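The last launderette in Taltilwood

When the launderette on Celgate closed in January, the notice on the door gave customers two weeks to collect anything left behind. Sum-yee Yang, who had run it for most of her working life, put the unclaimed duvets in a pile by the window and went back to serving.

Taltilwood once had several places to do a public wash. It now has one, on Lubis Road, and people cross the town to use it. Some come by bus with a suitcase. Others share a car with a neighbour and split the petrol.

The trade has been shrinking for decades. Most homes have a washing machine, and those that don't are often in blocks where the landlord has put one in a shared room. What keeps the remaining shops open is a mix of people: tenants between flats, families whose machine has broken, small hotels and hairdressers, and anyone who owns a double duvet and has tried to get it into a machine at home.

Dewanti Sutanto took over the Lubis Road shop from her uncle. She opens at seven and locks up at nine in the evening. Her largest bill used to be rent. Now it is gas, followed by electricity, followed by water, and she says the order changes from one quarter to the next.

"People think it's the washing that costs," she said. "It's the drying. A washer fills, it turns, it empties. A dryer is burning money from the moment you shut the door."

She put her prices up twice last year. After the second rise, some of her regulars began taking their washing home damp to hang over doors and radiators. She understands why, but she doesn't like it. Several of the flats nearby already have mould.

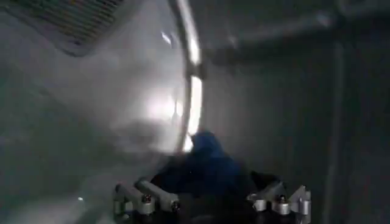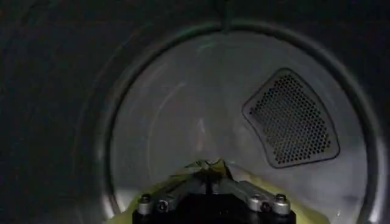 Drying clothes indoors is an old problem in the town's rented housing. The terraces behind the station were built with yards, and the yards had lines. Many of those houses have since been divided, so the ground-floor tenant gets the yard and the people upstairs get a window. A dryer drum is a plain enough thing, a round metal back panel with a raised rim about it, but for a household of five in two rooms it can decide whether the children have dry uniforms in the morning. Where there is no room for one, the wet washing stays in the bedroom.

Hakim Ginting lives with his wife and three children on the second floor of one of the divided houses. He works nights at a bakery and does the laundry on his way home, when the shop is quiet. He carries it in two checked bags and reads the paper while it goes round.

"I could do it in the bath," he said. "I did for a while. It takes all day and then you have to look at it for two more."

The council has been asked to help. A petition to turn the empty Celgate shop into a low-cost laundry drew 2,369 signatures and was handed in on 29th March. It asks for a lease at a reduced rent and a grant towards machines. Officers have said they will look at it alongside other requests for the building, including one from a dental practice.

Štěpánka Kopecký, who wrote the petition, used to live in a town where the swimming baths had a laundry attached. The heat from one helped to run the other. She doesn't expect that in Taltilwood, where the baths were knocked down years ago, but she thinks a shop with fair prices would fill up.

Her group has sketched out a plan on paper. Members would pay a small yearly fee and get a reduced rate, and anyone else could walk in and pay the full price. They think they would need 300 members to cover the wages of one part-time attendant. They have 200 names so far.

Not everyone is convinced. Syahrul Chin repairs laundry machines across the district and has seen three schemes of this kind start elsewhere. Two are still going. The third bought second-hand washers from a hotel and spent most of its money on parts.

"The machines get hammered," he said. "Coins, bra wires, dog blankets. You want a plan for who turns up when one stops, and you want it before you buy the machine."

He would also like to see better drains at the Celgate premises. The old ones backed up every winter, and the floor at the rear still slopes the wrong way.

Sutanto has mixed feelings about a rival opening with public money behind it, though she signed the petition. Her own lease has two years left. She has been offered a place in the new parade at Mitine, with parking outside, but the rent is higher and her customers mostly come on foot.

Yang still lives above the Celgate shop. She does her washing at Lubis Road now, and she pays the same as everyone else.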